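Setting up your first simulated kitchen task
A getting-started guide from the Langat Robotics Club

Everyone who joins the club wants to make the robot do something on their first evening, and quite right too! The good news is that you can. The simulator runs on any of the club machines, nothing you do in it can break a finger joint, and by the end of this page you should have a two-armed robot putting vegetables into a basket. Badly at first, probably. Mine threw a cucumber clean off the worktop and I was thrilled.

You'll need a club login, a copy of the Garnel starter folder and a couple of hours. If you've done a bit of Python at school that's plenty. If you haven't, sit next to someone who has and swap seats halfway through.

Step 1. Copy the starter folder
Copy the whole Garnel folder into your own space and rename it with your initials. Please don't work in the shared one. In it there's a scene file, a settings file and a folder called runs, which is empty to begin with and fills up faster than you'd think.

Step 2. Load the kitchen and have a look round
Start the simulator and open the scene file. Before you touch any code, spend ten minutes just moving the view about. Zoom in on the hands, go underneath the counter, find out which key resets everything (it's R, and you will wear it out).

Then switch to the head view, which looks down on the worktop from where the robot's eyes would be. All your runs get recorded from there, so it's worth getting used to how things look from above. Tall objects near the back are easy to misjudge.

Step 3. Place your objects
Open the settings file and find the section called objects. Each one has a position and a turn angle. Keep the basket in the middle where both hands can get to it, then put one thing to pick up on each side. We use the long green vegetable on the chopping board for the right hand and the dark green one on the mat for the left. Turn the basket a little so that it doesn't line up with the counter - a program that only works with a perfectly straight basket won't get you far in the competition.
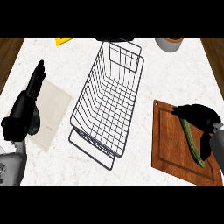
Step 4. Write the reach
Start with one arm. Seriously, one! The function you want is called reach_above, and it takes an object name and a height. Set the height to 8 centimetres and run it. The hand should stop over the object with the fingers pointing down and a bit forward. If it comes in sideways, your turn angle is in radians and the program wants degrees, or the other way round.

When that works five times in a row, copy it for the other arm and change the names. Check both hands aren't heading for the basket at the same moment. Adding a short wait to the left arm is the easy fix, and there's a much nicer one on the Milard page once you're feeling brave.

Step 5. Close the hand and lift
Close the fingers slowly. Long thin things want to roll, so aim for the middle and bring the thumb in first. Round things are kinder, although a smooth one can still pop out if you squeeze too hard. Lift straight up, go across, lower, open.

Step 6. Let it run
Now the fun part. Turn on random placing, set the number of tries to 1000 and go and get a drink. When you come back there'll be a score in the runs folder along with clips of the failures. Watch the failures! A good first score is 21 per cent, and anyone who beats that on their first evening gets to choose the objects for the next Dristham round in May.

If it won't start
Check that you renamed the folder without any spaces in it.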